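The checkpoint at Brarnby is a garden shed with a flag on it. The flag is new. The shed belonged to a man who kept pigeons, and on warm afternoons the soldiers posted there still complain of the smell.

I first crossed in November, when the ceasefire was 2 weeks old and both sides were being very polite about it. A corporal looked at my passport upside down, turned it the right way up, and seemed to find it no more persuasive. He asked whether I had any drones. I said I had a sandwich. He wrote something in a ledger that took far longer than the word "sandwich" ought to.

On paper, the valley has been at peace ever since. The paper is eleven pages long, signed in a hotel ballroom between a wedding and a dental conference, and it gives the hills to one side, the river to the other and the road to a joint commission. The commission has met three times. The first meeting was spent on the shape of the table, the second on the minutes of the first. The third was called off when the generator failed, though both delegations put out statements praising its constructive tone.

"They'll argue about the road until there's no road left," said Caroline Mollel, who monitored the truce for its first year and now sleeps, she told me, with the window open for the pleasure of it. Her team logged more than 300 violations. Most were single shots fired at night by bored young men. One was a cow.

The cow matters, as it happens. It wandered into the buffer strip from Anneli Manninen's lower field and set off a flare, and for six hours two armies stood to arms in the rain. Manninen fetched it back herself with a bucket of feed. She has since had letters from both headquarters asking her to mend the fence, each forbidding her to apply to the other for the wire.

The fence is still down. She keeps the letters in a drawer in the kitchen, under the good tablecloth, and gets them out for visitors along with the coffee. 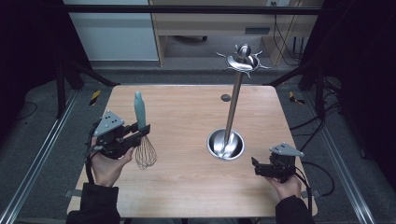
*A whisk held in a black gripper over a pale wooden tabletop, and a utensil stand on it.*

Across the river, in Himo, the mood is sourer. Some 2000 people left in the spring of the shelling, and those who have come back find the school full of sandbags and the clinic full of colonels. Kalevi Leinonen, the deputy mayor, has asked for the clinic in writing every month. The replies thank him for his interest in public health.

He walked me to the bridge, the half of it that Himo still has. A sentry on the far bank raised a hand. Leinonen raised his.

"My wife's cousin," he said. "He owes me for a tractor tyre."

Then he turned his collar up and went back to write November's letter.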